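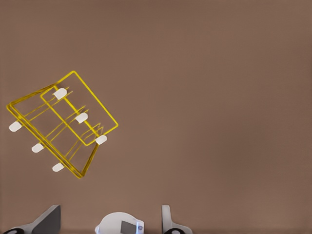 The water comes back brown for ten minutes and then it is fine until the next time, according to one resident of the upper streets of Stillby, who wrote to the town last month and asked for an answer in plain words. The answer came this week, and it is longer than many people expected. The town will replace the old main pipe under Alarcón Street, and the work will close part of the street until the end of summer.

The pipe is made of cast iron and was put in the ground before most of the houses there were built. It brings water from the pumping station at Givside to the upper part of the town. In February it broke 2 times in the same week, and families on the hill had no water in the morning, when they needed it for washing and for breakfast. After the second break the town brought a tank truck and people filled their pots and bottles from it in the school yard.

The contract for the new pipe was given to the firm Cikoron, which already worked in the lower part of the town when the bridge was repaired. The firm will lay 1321 meters of plastic pipe next to the old one. The old pipe will stay in use during the work and will be closed only at the end, so the town says that long cuts in the supply are not planned. There will be short cuts when the houses are connected to the new pipe. Each house will receive a paper notice in the mailbox two days before.

Almost 1000 households get their water through this line. The town office says that brown water after a repair is caused by rust which moves inside the pipe when the pressure changes. It was tested after both breaks and the results were inside the allowed limits. The office still recommends to let the cold tap run until the water is clear, and not to start a washing machine with white clothes before that. Those who rinse dishes by hand should also wait. Hot water should not be opened first, as the rust can settle in the boiler and stay there for a long time.

For some residents this advice is not enough. At the open meeting in the library they asked why they must pay for water that they let go down the drain. The town replied that it will take a small sum off the next bill for all addresses on the hill, without the need to fill in a form. The sum was not named at the meeting. One shop owner wanted to know if customers will be able to reach her door while the street is open, and she was told that a walkway with a handrail will be kept on the even side for the whole time.

Cars will not be able to drive through between the bakery and the upper bus stop. The bus will go by the cemetery road and will stop in front of the old post office. The timetable does not change, but the drivers warn that the bus can be some minutes late in the afternoon. Parking on the cemetery road will be forbidden on the left side, and the signs are already put up, although they are still covered with bags.

The work starts at the upper end, near the water tower, and moves down the hill. The noisy part, when the asphalt is cut, is allowed from 9 in the morning. Trees on the street will stay, with the exception of one sick linden at the corner, which had to be removed anyway. After the pipe is covered, the street will first get a temporary surface. The final asphalt will be laid in the next year, when the ground has settled.

The older houses have also another question, because in some of them the piece of pipe between the street and the water meter is made of iron too. This piece belongs to the owner of the house. Owners who want to change it at the same time can order it from the same firm, and then they do not pay for the digging on the street side. The request must be brought to the town office before the workers reach the house. After this, the price will be the usual one.

A map of the closed part and the list of bus stops hang in the hall of the town office and in the library.

Contact the newsroom | © 2019 Stillby local news, all rights reserved | Back to top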